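Trurnatby Community Hall
Packing and Storage Group
Minutes of the meeting held Tue 11 February

Present: Hertta Kallio (chair), Joni Hakala, Bastian Brinkmann, Ritva Peltonen (minutes)
Apologies: Hubert Sobczak

1. Minutes of the last meeting
Approved with one correction. The shelving in the back store was paid for out of the hall budget and not by the Kobzar loan fund.

2. Wrapping of items for the move
Joni reported on the wrapping method. Long items are to be rolled in clear bubble wrap along their full length, with the loose edge of the plastic left where it can be found again. Tape goes on the plastic only. Bastian asked if two layers were needed. Joni thought one and a half turns past the start was enough for anything going by van, and two full layers for anything going to Fustotville by carrier.
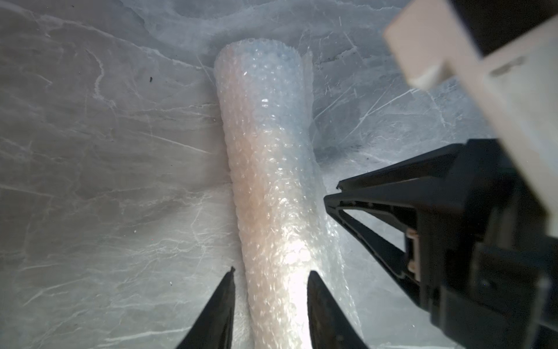 Ritva asked that labels go on the outside of the wrap. With clear plastic people tend to put the label inside, and then it can't be read once there is a second layer over it. Agreed.

Bubble wrap has been ordered from Tristska, 230 feet in total. Hertta will check the delivery against the order. Old wrap may be used again if most of the bubbles are still good.
Action: Hertta, Joni

3. Small items
Bastian went through what still has to be sorted. The two microphones, the black desk one on its round base and the blue toy one with the silver mesh head, are to be packed in separate boxes. The desk microphone will need padding under the stand. The printed card with the cartoon pictures goes flat in a folder. The small gold-colored metal piece should go in a bag with its own label, as it is easy to lose in a large box.

Ritva said the children's section had asked for the toy microphone to be kept near the top. Agreed.

Hubert had sent a note asking if the clear tube should be coiled or left straight. Left for him to decide when he is back.
Action: Bastian, Hubert

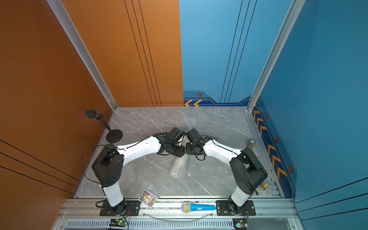
4. Boxes and budget
The group has 100 flat boxes in the store. Joni would like 6 larger ones for long items, and has a price from Kobzar. Hertta approved the purchase provided the total stays under $100. Bastian noted that the last batch had weak bottoms and asked for the heavier grade this time.
Action: Joni

5. Storage at Fustotville
Shelf space is held for us until September. Ritva has the key form and needs two signatures. Hertta signed at the meeting. Hubert will be asked to sign next.

6. Other business
The marker pens are dried out again. Bastian to buy new ones.
Next meeting at the usual time, small room.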